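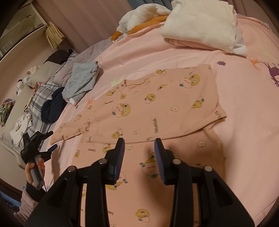 4.2 Who do fans think the song is about?

I went in expecting the breakup songs to win, and they did, but the guessing was messier than I'd planned for. Xiaoqing Shen and I read 1246 fan comments on two singles by Jutarham, posted in the weeks after the September awards show. We each coded the full set, then argued over the 56 we disagreed on (mostly sarcasm, which I'm terrible at).

Plenty of fans named Trustano as the ex. A smaller group picked Jin – usually on the strength of one lyric about a train. What surprised me was how rarely anyone quoted the acceptance speech itself. They quoted other fans quoting it.

Figure 2. Peach-orange cloth with cartoon prints on a pale pink printed sheet. 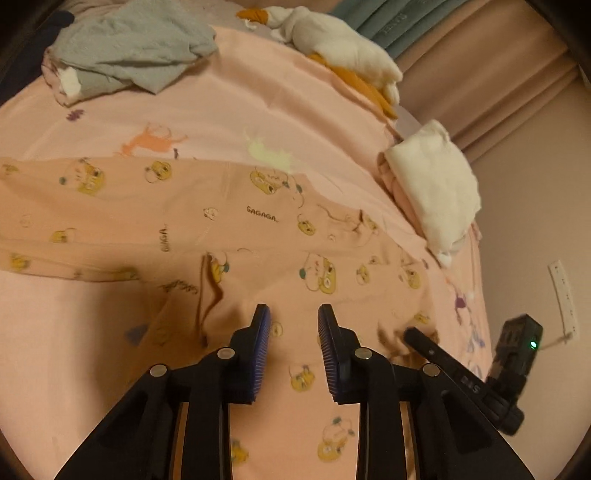 4.3 Guesses that changed

Some commenters came back and switched exes. I kept both guesses in the file and marked the later one.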